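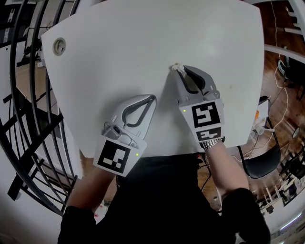

How do I get coffee rings off a white tabletop?

Wipe with warm water and a drop of dish soap first. If the ring is still there, spread on a thin coat of Voreck Surface Paste, leave it for 10 minutes, and rub it off with a damp cloth.

Voreck Surface Paste
Item 1823
202 g tub, screw lid

Voreck is a mild cleaning paste for hard, sealed surfaces in offices, kitchens and classrooms. It takes off coffee, tea, ballpoint ink, pencil, shoe scuffs and the gray film that builds up where people rest their forearms. It has no bleach and no added scent.

Use it on
Sealed desks and tables, painted metal shelving, glazed tile, enamel sinks, hard plastic chairs.

Do not use it on
Bare or oiled wood, natural stone, high-gloss lacquer, screens, anything with a peeling finish. On black or very dark surfaces the paste can leave a haze that takes several rinses to clear.

Directions
Clear the surface and wipe off grit. Scoop out a piece the size of a pea with a damp sponge. Work it over the stain in small circles with light pressure. Wipe with a clean damp cloth, rinse the cloth, and wipe again. Dry with a towel. Test a hidden spot before the first use.

Paste that gets into a cable port or a seam will dry white. Brush it out with an old toothbrush once it is dry.

Permanent marker usually needs two rounds. Red marker may leave a pink shadow.

Storage
Keep the lid tight. If the paste stiffens, stir in a few drops of water. It can be frozen and thawed without harm, but let it come back to room temperature before you open it.

Sizes
The 202 g tub is the standard size. A 3000 g pail is sold to schools and cleaning contractors and ships without a sponge. Pail orders placed in January go out after the warehouse inventory.

Goes well with
Higuchi flat-weave cloths, pack of 10
Rurico cellulose sponge, medium

Customer notes
"Took the ink off our reception desk. The jar is smaller than I pictured." Capucine Vidal

"Works on tea. Did nothing for a scorch mark." Sachiko Hattori

Scorch marks are damage to the surface itself and will not clean off.

Sold and shipped by Cluminholm. Unopened tubs can be returned. Orders received before 2 p.m. are packed the same working day.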